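3. Households and What They Keep

3.1 How the towns were chosen

We came to the subject of household cloth by a side door. The first round of our work in Odell and Tambunan was meant to be about water, and the questions on washing were put in only to help us understand how much of it a family drew in a day. But people kept wanting to talk about the cloths themselves — which ones were for dishes, which ones had come down in the world and were now for floors, which one must never, under any circumstances, be used on the face — and after a few weeks of polite nodding we gave in and wrote a second questionnaire.

The two towns suit a comparison of this kind. Odell is the older and the larger, with a covered market and a good many houses that have been lived in by the same family for three generations. Tambunan grew up along the new road, and most of the people we spoke with there had moved in as young couples, bringing very little with them. We expected the older town to hold on to things longer. As the reader will see, this was only partly so.

3.2 The interviews

In all, 723 households agreed to take part. Each was visited at home, usually in the late afternoon, when somebody was likely to be in and the worst of the cooking was not yet under way. Retno Gunawan carried out the Odell visits and Wahyudi Yeoh those in Tambunan, and for the first month they traded towns every so often so that neither of them would settle too firmly into one way of asking. The visits were planned to last half an hour. They rarely did. We are grateful for a great deal of tea.

The person answering was asked to think of the last cloth that had been thrown out and to tell its story: where it came from, what it was first used for, what it was used for after that, and what finally brought it to an end. We found this worked far better than asking how long a towel "usually" lasts, a question that tended to produce a shrug or a very round number.

3.3 The path of a cloth

The stories had a shape in common. A towel begins near the body, at the bath or the sink. When it thins or stains it moves to the kitchen, and from there to the windows, the bicycle, the dog, and the floor. We call this movement "stepping down," a phrase borrowed from a grandmother in Odell who used it of her own linen cupboard and, with a good deal of laughter, of her husband's shirts.

Cotton steps down easily. It softens as it ages, and many people felt it was better for polishing in its later years than it had ever been for drying. Synthetic cloth was another matter. Microfiber towels (Figure 2) are now sold in both towns, at the Prudier shop in Tambunan and from several stalls in the Odell market, and they were often bought for one particular task and kept to it. A cloth bought for the car stayed with the car. When it stopped doing that job well it was thrown away, with no second life in between, and several people told us they had never thought of giving it one. 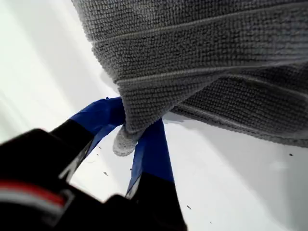
Figure 2. Gray microfiber towel with a looped surface and stitched seam lines.

3.4 Who decides

In most homes one person decided when a cloth had reached its end, and the others lived with the ruling more or less cheerfully. That person was not always the one who did the washing. In Tambunan, where couples had often set up house without an older relative nearby, the decision was more likely to be shared, and also more likely to be put off. We were shown a fair number of bags, behind doors and under stairs, holding cloths that had been retired from use without being thrown out.

These bags gave us some trouble. Our form had a box for "in use" and a box for "discarded," and a bag under the stairs is neither. We added a third box, "resting," partway through the Tambunan visits, and went back to the earlier households to ask again. Most were kind about it. A few had emptied the bag in the meantime and said that our first visit had put them in mind to do so, a difficulty we return to in the discussion of limits.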